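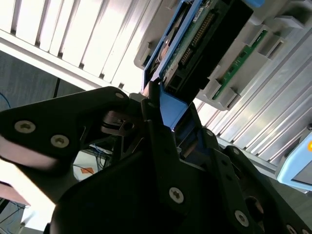
Automated Drive Handling: Revised Working Rules

The handling rules for the drive-swap cell have been reissued as revision C and apply from October. Revision B was written when the cell handled bare modules only. Drives in plastic carriers behave differently under a two-finger gripper, and most of the changes come from that. Sites running the Drarnura controller should also read the note on stop recovery near the end.

Scope

The rules cover removal, transfer and insertion of carrier-mounted drives by a single arm with a wrist camera. They do not cover bench teardown, label printing or data erasure, which stay under the Indcombe procedure. Work done by hand inside the cell is covered by the lockout sheet and nothing in revision C changes it.

Grip

The gripper may close on the carrier only. Contact with the circuit board, the connector or the label is a fault and is logged as one, even if the drive later passes its test. Fingertips must be inspected at the start of each shift for burrs and for embedded grit. A tip with a raised edge that can be felt through a nitrile glove is replaced before work starts.

Closing force is set per carrier type and stored with the part record. Operators do not adjust it at the pendant. If a carrier slips at the stored force, the carrier is set aside and the type is reported to Trí Dương, who maintains the force table. Two sites had been raising the value locally, and the result was a batch of carriers with spread rails that no longer seated in the slot.

Approach and withdrawal

The arm must be aligned with the slot axis before the fingers enter the last 60 mm of travel. Speed inside that zone is limited to 15 mm/s in both directions. The earlier rule limited insertion only. Withdrawal was left at transfer speed, and the connector end was sometimes dragged across the neighboring guide before it had cleared the slot.
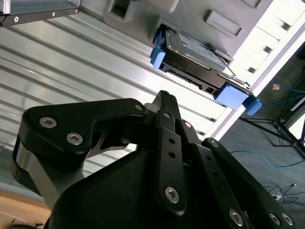
Regrasping inside the zone is not permitted. If the first grasp is off center, the arm opens, retreats to the standoff point and starts again. This costs time – the Chantharasri line measured it over 339 cycles and asked for an exemption. The request was declined. A regrasp made with the drive half out of the slot puts a side load on the connector, and the wrist camera does not have a clear view of the contact at that moment.

Verification by camera

A wrist image is stored at three points: before contact, after the grip closes, and after release. The image after release is the one most often missing from returned logs. The cell software will accept a cycle without it, so the check falls to the person closing the log.

Lighting has to be set with the arm in its working pose. Bright metal near the rack can wash out the upper part of the view, and a threshold tuned with the arm parked will not hold. Set exposure on the carrier and ignore the background. Automatic exposure is to be switched off.

Floor and cable condition

Loose cables inside the reach envelope are to be tied back or routed outside it before the arm is enabled. Power adapters may not be left on the floor in the walking path between the enable switch and the cell. Stands and tripods count as fixtures. If one is moved, the collision model is updated before the next cycle.

Stop recovery

After a protective stop with a carrier in the grip, the fingers stay closed until an operator has a hand under the carrier. On Drarnura controllers the default after a stop is to open on reset. That default must be changed to hold, and the setting confirmed again after any firmware update. Botell controllers hold already.

Service interval

Finger linkage screws are checked for torque every 400 cycles. Mark each head with paint pen across the joint so that rotation shows. A screw found turned is removed, cleaned and refitted with fresh threadlocker – retightening alone is not accepted. 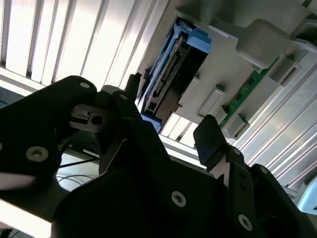 Comments and Corrections

Send comments on revision C to Gwawr Wynne, quoting the section heading and the controller type. Copies of revision B should be taken down from the cell doors. The force table is issued separately and keeps its own revision number.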